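Ticket: Holau router drops all wireless devices every evening
Status: Reopened by customer
Product: Holau home router, with Herar extender
Opened: Aug 1, 2019
Provider: Chávez Broadband, Normont area

Original report

Wireless goes away every evening. The network name stays in the list, the phone says it's connected, and nothing loads. It lasts long enough to ruin a call and then comes back on its own. Wired connection to the desktop keeps working the whole time, so please don't tell me it's the line. I've already been told it's the line.

I've had this router since January. It was fine for the first stretch, or I wasn't home enough in the evenings to notice. I can't swear to either.

First reply from support

Thank you for reaching out. Please restart the router and hold the reset button for 30 seconds. In most cases this resolves the issue. We have marked this ticket as resolved.

Customer

Reopening. I don't see how a ticket is resolved before I've read the answer to it.

I did the reset. It wiped my settings, including the network name, so I spent the first part of the evening reconnecting the printer. Then the wireless dropped again at its usual time. I'd like it noted that the reset has been done, so the next reply doesn't suggest it.

Second reply from support

We understand your frustration. Drops like this are often caused by interference from neighboring networks. Please change your wireless channel from Auto to a fixed channel and place the router in a central, open location. If you have a Herar extender, make sure it is within range.

Customer

Channel: changed. The page offers a "recommended" channel with a green check mark next to it, and it recommended the one it was already on. I picked a different one. Dropped that night a little later than usual, which I'm sure someone will call an improvement. I don't.

Location: I moved the router from the shelf to the top of the bookcase in the hallway. Signal went up on the phone. Signal was never the problem. It shows full bars while nothing loads, as I wrote in the first message.

Extender: unplugged it for two evenings to rule it out. Same drop both times. It's plugged back in because the back bedroom gets nothing without it. 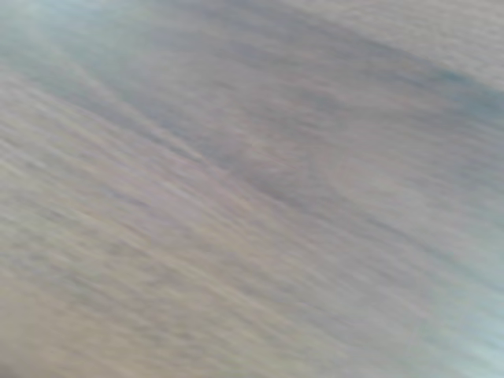
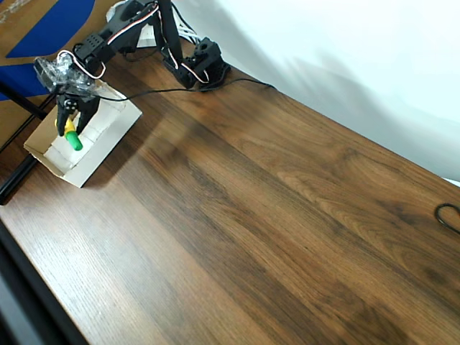

Reading time: 4 minutes

The white wall behind the table in the second one has the hallway on the other side. The bookcase is on that side, so the router is a few steps away. I doubt a wall that thin is the reason, and if it is, I'd like to hear why it only blocks anything after dinner.

I also went through the router's own log, which I should have done first. It's hard to find (Advanced, then System, then Maintenance, then a tab that looks grayed out but isn't). Copied as it appears, from one evening:

WLAN: client list full, request denied
WLAN: client list full, request denied
DHCP: no free address in pool
DHCP: no free address in pool
WLAN: service restarted

The last line is when everything comes back.

So I looked at the address pool. After the reset it was set to 18 addresses. The box says the router handles "the whole family's devices." Eighteen sounds like plenty until the extender asks for an address on behalf of everything behind it, and a phone that wanders between the two ends up holding one from each. The lease time was set to 8 hours, so the old ones don't get handed back before evening.

I think that's the fault. I'm not certain, and I'd like someone to check it before it goes into a help article.

Third reply from support

Thank you for the additional information. Our records show that the default pool size for this model is larger than the one you describe. Please confirm you are running the latest firmware by selecting Check for Updates.

Customer

Check for Updates says I'm up to date. It said that before the reset too, and the version number shown was different then. One of those two answers was wrong. My guess is the button compares the router with whatever it last heard about, and I wouldn't trust it either way.

I downloaded the firmware from the Holau site and loaded it by hand. The pool stayed small after the update, so whatever the default is supposed to be, updating doesn't put it back. I raised it myself and cut the lease time to one hour.

Results so far:
First evening, no drop.
Second evening, no drop, but fewer people were home, so I don't give that one much weight.
Third evening, full house, one short stall while a movie was starting. Nothing in the log for it. It may have been the movie service.

Please leave this open. I want more than a week of normal evenings before I agree to anything. Two things I'd still like answered:

Why does the reset set a pool size that your records say it doesn't?
Why does the router keep showing full bars and "connected" to a device it has refused an address?

Fourth reply from support

Your questions have been forwarded to the product team. This ticket will close automatically if there is no further activity.

Customer

Consider this activity.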